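19th February
P. Nilsuwan

Starch paste trials, Samonte ledger repairs

Batch A (Gronville wheat starch, 1:5 in deionised water) cooked 24 min and sieved twice. Slightly grainy at the brush. Tissue lay flat on the test leaves. Worked out the dilutions at the round table.
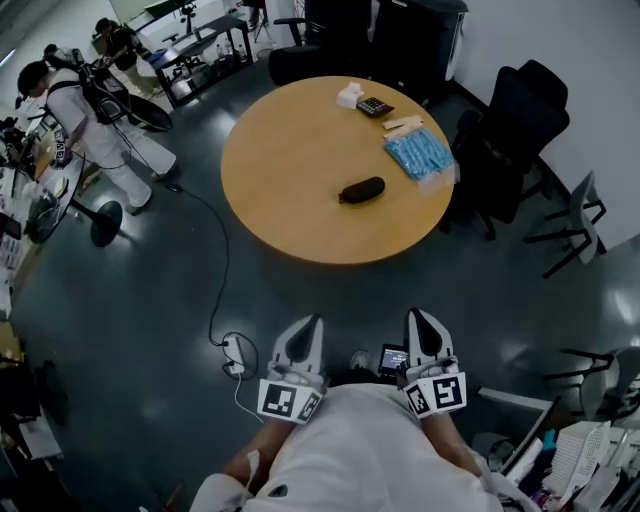
Batch B

Same starch, 1:4, soaked overnight before cooking. Smoother, but too stiff for the spine folds – let down with water until it dropped off the spatula.
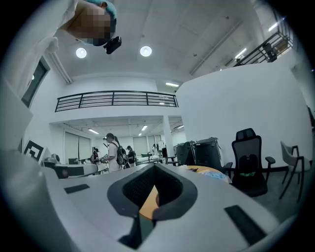
Strips pasted with B went under blotter and weights. Consolacion wants the peel test done at both humidities before we commit, so 3 leaves are held back in the Prenley box. Label colour on the box is wrong, ignore it.
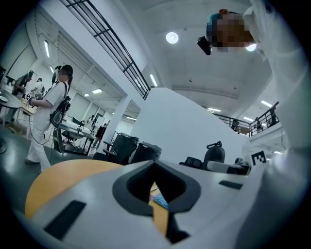 To do

- Order more blotter
- pH of both batches, cold
- Ask Consolacion which grade of tissue the Pliltutel job used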